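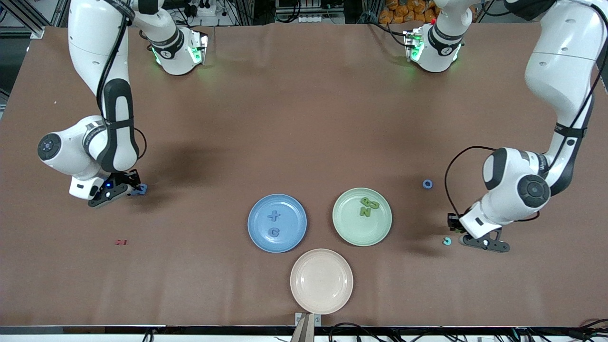

Sorting by color, and other things I do with plates

Posted 27/08/2021 in Kids' Stuff & Clutter

I have a thing about foam letters. We've had them in the house for years, the soft kind that stick to the side of the tub and get under the couch and end up in the toe of somebody's rain boot. I love them and I also want to throw them all out about once a month. So this page is everything I've learned about keeping foam letters, numbers and little shapes (plus signs! why are there always so many plus signs?) in some kind of order, and it all starts with plates.

Plates, because a box is too deep. I started out with one big tub like everyone does, and what you get with one big tub is a kid tipping the whole thing out to find the letter C. Put the pieces on a plate and you can see every one of them. Blue pieces on the blue plate, green on the green, pink on the pink. Small children get this right away, with no reading needed, and you can set it up on the kitchen table while the pasta boils.

A few things about the plates themselves. Get ones with a bit of a rim if you can, or the pieces slide off when you carry them. Plain colors only, no cartoon animals, because a picture on the plate makes the pieces hard to spot. Pale colors are lovely, but do check them against your foam before you buy a stack. My first pale green ones were so close to my yellow foam that we had arguments about it. And if the piece and the plate are nearly the same shade, which is sort of the whole idea, give the plates decent light or you'll clear the table and leave one lying there. I've put a foam letter through the dishwasher this way. It came out fine, a little curly.

Set the plates close together, near the edge where the kid is sitting. I used to line them up in a nice straight row down the middle of the table and it looked great and my youngest couldn't reach the last one. A triangle is better, one near and two behind. Everything is then a short reach away, and you still have the rest of the table for the pile you're sorting from.

About that pile. Keep it small! I tip out a couple of handfuls at a time and leave the rest in the bag. A full bag of letters is a very discouraging sight. The set we have now is a Gradisix one that says 700 pieces on the label, and I can tell you that if you pour out 700 pieces of foam you will be sorting foam until December.

Cleaning them

Warm water, a drop of dish soap, and a mesh produce bag from the grocery store. Put the pieces in the bag, swish it around in the sink, rinse, squeeze gently. Don't wring. Foam tears along the thin parts first, so it's always the arms of the plus signs and the tips of the C's that go. Then spread them in one layer on a towel overnight. They look dry on the outside long before they are, and if you bag them up damp you get a smell I can only describe as old swimming pool.

For crayon or marker, a little baking soda on a wet cloth. Rub softly and don't expect miracles with red.

If you're working on a brown table like ours, don't leave wet foam sitting on it. I've got a very faint letter R near my place at dinner and I don't think it's going anywhere.

Storing them

Once they're sorted it seems a shame to throw them all back in together, so I use zip bags, one for each color, and all of those go in a shallow Jorka drawer bin. Press the air out before you zip or they won't stack. I tried the fancier Hyvönen jars with the screw lids, and they look so pretty on a shelf, but little hands can't get the lids off and I got tired of being called over every 2 minutes.

The plates stack on top of the bags. That's it, it all lives in one drawer, and whoever wants to play just pulls out the lot.

Odds and ends

Torn pieces can be glued with plain white craft glue. Hold them together with a clothespin, but put a scrap of wax paper in between.

Missing letters can be cut from a foam sheet with kitchen scissors. Trace one you still have. For a missing M, turn a W over and see if anybody notices.

The same plates work for buttons, beads, crayons and those tiny building bricks. I also use them for screws when I'm putting furniture together. Last month I did an Urkton bookcase with all the short screws on the pink plate and all the long ones on the blue, and had none left over at the end, a first for me.

If you have a better fix for marker on foam, please leave it in the comments, I've got an orange Q here that really needs help.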